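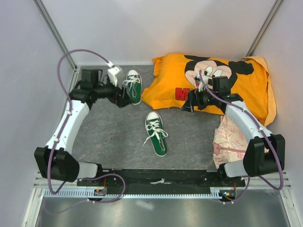
A green high-top sneaker with white laces, between two lavender-gray walls.

How Does a TV Episode Get Made?

Posted 5/13/18

I watch a lot of television. My favorite show when I was nine was a hospital show called Gisler Street, and I watched it on the floor with a bowl of dry cereal because I wasn't allowed milk on the rug. I thought the doctors made up what they said as they went along. I also thought one episode took one hour to make, because it took one hour to watch. Wow, was I wrong!

So let's go through it together, from the first idea to the night it shows up on your screen.

It starts in a room with a whiteboard

Before there are any actors or cameras, there are writers. A TV drama usually has a bunch of them, and they sit in a place called the writers' room. It's a pretty plain room. There's a big table, there are snacks, and there's a whiteboard or a wall covered with cards.

Each card has one thing that happens in the story on it. "The twins get lost at the hospital." "The power goes out." The writers move the cards around until the story makes sense. This is called breaking the story, which sounds like they're wrecking it, but it's the opposite.

Most episodes have more than one story going at the same time. The biggest is the A story. The next one is the B story, and sometimes there's a little C story, which is often the funny one. Next time you watch a show, try to spot all of them. On Gisler Street the A story was nearly always a sick person, and the C story was nearly always about the vending machine.

Then one writer goes off and writes the script

A script has everything the characters say, which is called dialogue, and short notes about what they do. A handy rule is that one page of script turns into one minute of show. It doesn't work out perfectly (a car chase might take three lines to write and four minutes to watch), but people use it all the time.

The script gets read by lots of people, and they all have ideas. So the writer changes it. Then changes it again. New pages are often printed on colored paper so everybody can tell which ones are new — blue, then pink, then yellow, and on it goes. Some scripts end up looking like a rainbow.

The table read

This is the part I'd most like to go to. The actors sit around a table and read the whole script out loud, start to finish. No costumes, no sets. If a joke is supposed to be funny and the table is quiet, the writers hear that silence very clearly, and they scribble.

Filming, which is all mixed up

Here is the thing that surprised me most. Shows are hardly ever filmed in order! Say the first scene and the last scene both happen in the kitchen. The crew will probably film both of them on the same day, while the lights and cameras are already set up in there. An actor might have to say goodbye forever before lunch and say hello for the first time after it.

Somebody has to keep track of all that, and that person is the script supervisor. They check that if a character has a bandage on the left hand when she opens the door, it's still on the left hand when she's inside, even if the two bits were filmed a week apart. Making things match is called continuity. When it goes wrong you get a glass of juice that fills itself back up. I love finding those.

An hour-long drama often takes 8 days to film, give or take. And the same scene gets filmed again and again, from far away, then close up on one person, then close up on the other. Each try is called a take.

Putting it together

Now the editor gets all those pieces and picks the best ones. It's like a puzzle with way too many pieces in the box, and most of them don't get used. After that come the sounds. Footsteps, doors and rustling coats are often added later by people called Foley artists, who stomp around in different shoes while they watch the picture. Music goes in too. Try watching a scary part with the sound off and you'll see how much work the music was doing.

Seasons and episode numbers

A group of episodes is a season. A lot of shows start a new season in September, when school is back, and some come out all at once. The very first episode is called the pilot. It's a tryout, and plenty of pilots never turn into a show at all.

Episodes can have two numbers. One tells you where it comes in its season and the other counts from the very beginning of the show. Gisler Street ran for so long that it got to episode 108, and I saw every one, some of them with the flu.

Some words to remember

Dialogue: what the characters say.
Take: one try at filming a scene.
Continuity: making sure things match.
Pilot: the first episode of a show.
Cliffhanger: an ending that stops right at the exciting part, so you have to come back.

Something to try

Write a one-page script with two characters who both want the last pancake. Read it out loud with a friend and time it. Mine came out at fifty seconds, and we were reading pretty fast.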